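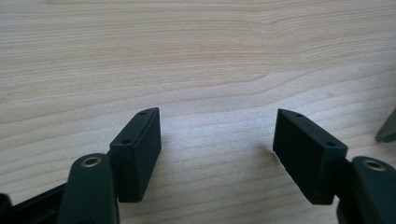

How many demonstrations do I need before the first training run? Forty-one good ones will get you going, and you can add more as you find out what the model struggles with.

Folton Guides > Flimdale Hand Unit > Collecting Demonstrations

30 April 2025, by Colm Mulcahy

Section 2: Recording your first batch

Settle in with a cuppa before you start - an unhurried operator makes far nicer data, and your wrists will thank you too.

1. Charge the hand unit and pair it with the Venckus logger. Wait for the steady tone.
2. Open the jaws all the way, then close them gently, so the logger learns both ends of the travel.
3. Hold the open jaws over a bare patch of table for 20 seconds. We call this the rest clip, and every session begins with one.
4. Set out your object, press Record and do the task at the pace you'd use to pass someone a full mug.
5. Open the jaws, draw back and press Stop.

Note: Fumbles are welcome if you recover from them. Tag them "recovered" and keep them in the batch.

CAUTION: Keep the fingertips just clear of the tabletop when you move sideways. Dragging them wears the pads and puts a nasty jitter in the track.

Reader comments

virnitz_lab: Logger stopped at clip 655 with the card full. Might be worth a line in step 1?

Marg T.: Does the rest clip need redoing after a battery swap?

Colm Mulcahy: It does, Marg, sorry - I'll add that in. Same colour of table, too, if you can manage it.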